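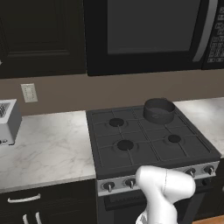 Kerlow Kitchen Rules Pack

By Anežka Pešek

I wrote the first version of this pack for myself, on a bad afternoon in May, after I'd read the same paragraph of a safety standard four times and still couldn't say what it wanted from an arm standing in front of a stove. Kitchens are odd places for robots. Most of the written practice grew up around factory cells with fences and trained operators, and then along comes a home range with a pan on it and people who wander in wanting toast. So I started keeping my own list of rules, and the list got long, and now it's a product (hi!).

What you get

The pack is a set of checks you run against your arm in simulation before you let it near a real cooktop. There are 400 of them, sorted by where trouble tends to start: reach, contact, heat, handles and doors, and people. Every check comes with a plain-English note on what it's looking for, a pass limit you can edit, and a space to write down who changed the limit and why. Please use that space. I've lost whole mornings trying to work out why a speed limit got doubled, and it was me who'd doubled it.

It runs inside Velano scenes and also reads Mao scene files if you export them with collision shapes turned on. If they're turned off, everything passes, which looks wonderful and means nothing at all.

How I use it

I start with the stove off and the arm parked. Parking sounds dull, but it's the part of the pack I'd keep if I had to throw out the rest! An arm that stops right in front of a range is sitting between a person and the knobs, and that person may want those knobs in a hurry. My parking check draws a clear path from the floor to each control and flags anything the arm covers up. You'd be surprised how many perfectly nice home poses fail it. The fix is usually a second park position off to the side, plus a rule that the arm goes there whenever a burner is on.

Next come the slow passes over the cooktop. Grates are lumpy and pans move around, so I don't trust one clearance number for the whole surface. The pack lets you set one height over bare grates and a bigger one over anything standing on them. I treat every pan as hot and full, always, even when I know I just loaded it in empty. Simulated pans don't spill on your foot, and that makes it very easy to get sloppy.

Then doors. Oven doors, microwave doors, cabinets, drawers. The rule I've settled on is that the arm never leaves one half open, and if it has to stop midway it lets go and backs off in the direction it came from. You may disagree (plenty of customers do, and a couple have talked me round on drawers), so it's a setting.

The people checks take the longest. They walk a stand-in figure through the kitchen on 20 different routes, some of them pretty silly, including one where the figure stops and leans right over the burners. Your arm has to slow down, hold or retreat, depending on the distance you've set. Run these last and run them overnight.

What it doesn't do

It isn't a certificate. Passing the pack won't make your robot compliant with anything, and if a sales person tells you otherwise, send them to me. You still need a proper risk assessment for the real machine in the real room, done by someone qualified to sign it. What the pack gives you is a tidy record to bring to that meeting, with the failures left in. Leave the failures in! Assessors relax a bit when they see some.

It also knows nothing about food hygiene. I get asked a lot. Sorry.

Versions and updates

We're on version 2 now. If you bought the first one, the upgrade is free and your edited limits carry over, except the gripper force ones, where I changed the units and you'll need to type them in again. The Nistum add-on for mobile bases is sold separately and needs version 2 or later.

Licenses are per team, so share it with whoever sits next to you. Support is by email and it's mostly me answering, mornings are best. Send the log file with your question, the full one please, the short one leaves out the limits.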